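産業用ロボット安全工学 講義資料
第7回 ビンピッキング作業における把持失敗と保護停止

1. 本回の目的

本回では、容器内に置かれた多様な物品を多関節ロボットで取り出す作業(ビンピッキング)を対象とし、実際に発生した停止事象を通じて、故障の記録、原因の切り分け及び再発防止の手順を学ぶ。受講者は、第5回で扱ったリスクアセスメントの用語(危険源、危険事象、残留リスク)及び第6回の座標系の校正を理解しているものとする。

事例は、Jarau実験室において8月に実施された連続把持試験の途中で生じたものである。人的被害はなかったが、ハンドの指一本が変形し、試験は中断された。報告書の原案は試験責任者Kevin Hennessyが作成し、校正記録の再解析はSihan Guが担当した。本資料は両名の了承を得て、教育用に再構成したものである。

2. 試験の概要

試験は、上面の開いた金属製容器に形状の異なる物品を入れ、ロボットが一つずつ把持し、持ち上げ、再び容器内に戻す動作を繰り返すものであった。計画上の試行回数は3000回とし、600回ごとに座標系の確認を行うこととしていた。把持位置は視覚系の推定結果から自動的に決定される。作業者は防護柵の外に位置し、停止時に限り、所定の手順を経て柵内に入る。

対象物品の選定に当たっては、硬いものと変形するもの、長いものと短いもの、透明なものと不透明なものが混在するように配慮された。このうち柄の長いブラシは、把持点が端部に寄った場合に反対側が容器の壁面に接触しやすく、計画段階から注意を要する物品として挙げられていた。

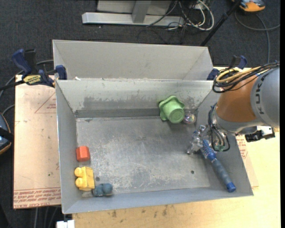 容器は作業台に載せ、クランプにより固定する。固定の目的は、把持動作中に容器へ加わる横方向の力によって、容器座標系とロボット座標系の関係がずれることを防ぐ点にある。固定が不十分であっても、ずれが小さいうちは把持が成立するため、異常は成功率の低下として緩やかに現れる。本事例の理解において、この点は特に重要である。

3. 事象の経過

第1回の座標系確認は600回の試行を終えた時点で行われ、結果は許容範囲内であった。その後、試行が188回進んだところで、ハンドの下降中に指先が容器底面に接触し、外力監視機能による保護停止が発生した。

当直の作業者は停止表示を確認し、誤検出と判断して復帰操作を行った。復帰後の最初の試行で再び保護停止が発生した。このとき指の変形が目視で確認され、作業者は試験を中断して責任者に連絡した。

記録上の経過は次のとおりである。

14時10分 一度目の保護停止。外力監視による。
14時12分 作業者が柵外から復帰操作を実施。柵内の点検は行われていない。
14時13分 二度目の保護停止。
14時15分 動力を遮断し、鍵を作業者が保持した状態で柵内に入り、指の変形を確認。
14時30分 責任者が到着。現状を保存し、容器及びクランプの位置を測定。

一度目の停止から復帰操作までが短く、点検に相当する行為が記録されていない点に注意されたい。

4. 原因の分析

4.1 直接原因

測定の結果、容器の一端が試験開始時の位置より浮き上がっていた。浮き上がりにより底面の一部が登録値より高くなり、把持位置の下限として設定された高さまで下降する前に、指先が底面に到達したものと判断された。

容器が浮き上がった原因は、片側のクランプの緩みである。長尺の物品を持ち上げる際に、物品の端部が壁面に掛かり、容器を上方へ引く力が繰り返し作用したと推定される。この推定は、外力の記録において、長尺物品の試行に限って持ち上げ開始時に小さな極大値が認められたことを根拠とする。

4.2 間接原因

第一に、座標系の確認間隔が固定具の状態と無関係に定められていた。600回という間隔は視覚系の温度変動を考慮した値であり、機械的な緩みの進行は検討されていなかった。

第二に、復帰操作の条件が手順書に明記されていなかった。手順書には「原因を確認の上、復帰する」とあるのみで、確認すべき項目及び確認の方法が示されていない。それ以前の試験では、保護停止の多くが物品同士の噛み込みによるもので、復帰操作のみで再開できていた。作業者の判断はこの経験に基づくものであり、個人の不注意として処理することは適切でない。

第三に、把持の成功率が一度目の停止の前から低下していたにもかかわらず、警報の対象とされていなかった。

4.3 棄却された仮説

Sihan Guによる再解析では、次の二つの仮説が検討され、いずれも棄却された。

(a) 視覚系の校正ずれ。事象後に校正板を用いて測定した誤差は、試験開始時と有意な差がなかった。
(b) ハンドの制御異常。指の位置指令と実測値の差は、二度目の停止の直前まで正常な範囲にあった。

仮説を棄却した過程を記録に残すことは、採用した仮説の記述と同等の価値を有する。同種の事象が再発した場合、調査者は棄却の根拠を再確認することから始められる。

5. 安全上の論点

保護停止は、ロボットが安全な状態にあることを保証するものではない。停止中も駆動源にエネルギーが残留している場合があり、把持した物品が落下する可能性もある。柵内に入る者は、動力の遮断、遮断状態の保持及び残留エネルギーの確認を、この順に行わなければならない。

本事例において、柵内への立入りは適切な手順で行われた。一方、一度目の停止後に柵外から復帰操作を行った行為は、立入りを伴わないため人への危険は小さいと受け止められやすい。しかし、変形した指は破断し、破片が飛散する可能性がある。設備の損傷が人への危険源に転じる経路を、リスクアセスメントの段階で検討しておく必要がある。

また、外力監視のしきい値を引き上げて停止の頻度を減らす措置は、採用されなかった。しきい値の変更は安全機能の変更に当たり、妥当性確認をやり直さない限り認められない。

6. 実施された是正措置

(1) クランプの締付けを毎日の始業前点検の項目に加え、容器と作業台に合わせ印を設けた。
(2) 座標系の確認時に、容器の四隅の高さを測定することとした。
(3) 保護停止後の復帰について、停止位置、外力の方向及び固定具の状態を記録した後でなければ操作できないよう、画面上の手順を改めた。
(4) 長尺物品については、持ち上げ開始時の速度を下げ、外力の極大値を試行ごとに保存することとした。
(5) 同一箇所で保護停止が二度続いた場合は、責任者の許可なく復帰しないものとした。

これらの措置は、同型の設備を有するHeltwood及びStirknessの各実験室にも通知された。Stirknessでは点検の結果、同様の緩みが一件確認されている。

7. 演習課題

課題1 第3節の経過に基づき、一度目の保護停止の時点で作業者が柵外から得られた情報を列挙し、各情報から何が判断できたかを述べよ。

課題2 第6節の是正措置を、本質的安全設計方策、安全防護及び付加保護方策、使用上の情報の三区分に照らして分類せよ。いずれの区分にも当てはまらないものがある場合は、その理由を示すこと。

課題3 把持の成功率を用いて固定具の緩みを早期に検出する方法を一つ提案せよ。物品の種類による成功率の差をどのように扱うかを必ず含めること。

解答はA4判2枚以内とし、次回講義の開始時に提出すること。Buchanan棟での実習に参加する者は、課題1の写しを実習担当者にも提出する。実習班の定員は18名であり、希望者は講義支援システムから申し込むこと。

次回は、協働運転における速度及び間隔の監視を扱う。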